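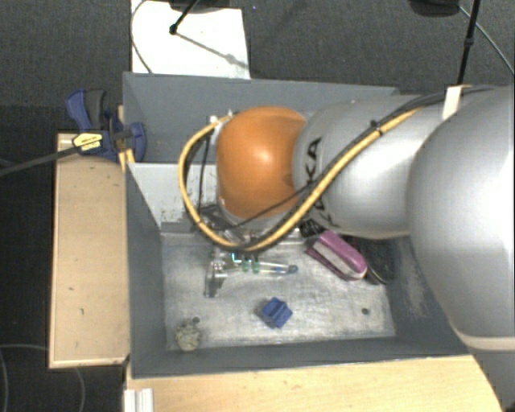 ## Handout 2: the grey bin, and what we ask of it

Read this before the October session. It covers deep rectangular bins with sloping walls, the sort you meet in every stockroom, and the claims made for them in the trade leaflets. I have my doubts about most of those claims and would like you to have some too.

### What the sellers say

The Plalberg leaflet says a deep bin "keeps itself tidy". No container does that. A deep bin hides a mess better than a shallow tray, and people mistake the one for the other. Dradimix goes further and promises faster picking from sloping walls, with no word on what was picked, by whom, or from how full a bin. Treat it as an opinion.

### What sloping walls do

- Small items that land on the slope tend to slide to the floor of the bin. Good if you want them in the middle, less good if they're fragile.
- Empty bins will often nest. Check this with your own, as a rim or a handle can spoil it.
- The floor is smaller than the opening. Order by the opening size and you'll be short of room at the bottom. This mistake turns up in coursework every year.

### Depth

You pay for depth every time you reach in. Whatever does the reaching has to get over the wall, down to the floor and back up again with the thing it went for, and the wall is in the way both times. The corners are worst. Items pushed flat against a near wall are hard to see and awkward to grip.

The usual answer is to fill the bin higher. Then the bottom layer never gets used, and you might as well have bought a shallower one.

### A sum to be suspicious of

Boychuk's stock sheet gives 2086 small parts for one bin. The label on the same bin says 1000. Both can't be right, and I wouldn't trust either until the bin has been tipped out and counted. Before you blame the counting, ask what was called a "part" - a bag of washers may be one line on the sheet and a great many washers.

### For the session

1. Choose a bin you use at home or at work. Measure the opening and the floor separately.
2. Put in 2 kinds of item, mixed, and take out one kind only. Note where the last few were lying.
3. Repeat with the bin half as full.
4. Bring your notes, including the results that don't suit you.

Drumeo's chart of bin sizes is in the course folder. The outside measurements are usable. Ignore the column headed "efficiency", which has no units.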